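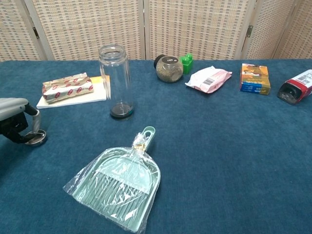
Section 8. Typing Turkish letters

Hestell comes with a Turkish layout that you can switch on next to your usual English one. You don't need a Turkish keyboard. This section covers the desktop version only.

Adding the layout

1. Open Settings and choose Languages.
2. Click Add, then pick Turkish from the list. Two entries appear, Turkish Q and Turkish F.
3. Choose Turkish Q if you are used to an American keyboard. Most of the letters stay where they are.
4. Click Save and restart Hestell.

Note: Turkish F puts almost every letter in a different place. It is meant for people who learned to type on it.

Checking that it works

1. Open a blank exercise.
2. Press the language button at the bottom right until it reads TR.
3. Type the name Hatice Öztürkmen. The Ö and both dots on the ü should show clearly.
4. Type ç, ğ and ş, first small and then capital.

If you see empty boxes in place of letters, go to Fonts and select Default. Old exercise files made before version 16 may need to be opened and saved again.

The two kinds of i

Turkish has a dotted i and a dotless ı, and they are separate letters. The capital of i is İ. The capital of ı is I. On Turkish Q, the dotless ı is on the key where an American keyboard has i. The dotted i is two keys to the right of L.

Caution: Do not use Change Case on a Turkish word list while the exercise language is set to English. The program will turn every i into I, and your answers will be marked wrong. Set the exercise language to Turkish first.

Typing without the layout

If you only need a letter now and then, hold down the base letter for one second and pick from the strip that opens. Hold c for ç, g for ğ, s for ş. The strip does not work in the dictionary search box. There you can type plain letters, and a search for "cicek" will find çiçek.

To remove the layout, repeat step 1 of Adding the layout, select Turkish and click Remove. Your word lists are kept.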